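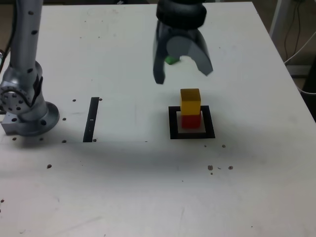

## Workshop tips: block stacking software

- Save the camera calibration with the date in the file name. Redo it whenever the arm has been unbolted.
- Mask out screw holes and scuffs before you run the block detector. On a white top they pass for small dark objects.
- Plan the retreat as its own move – straight up 50 mm, fingers open, then sideways.
- Cap speed at 16 percent for the last 9 mm of a place.
- Log the planner seed with every run. Cecilia Ansah keeps the replay script in the Druvureo folder.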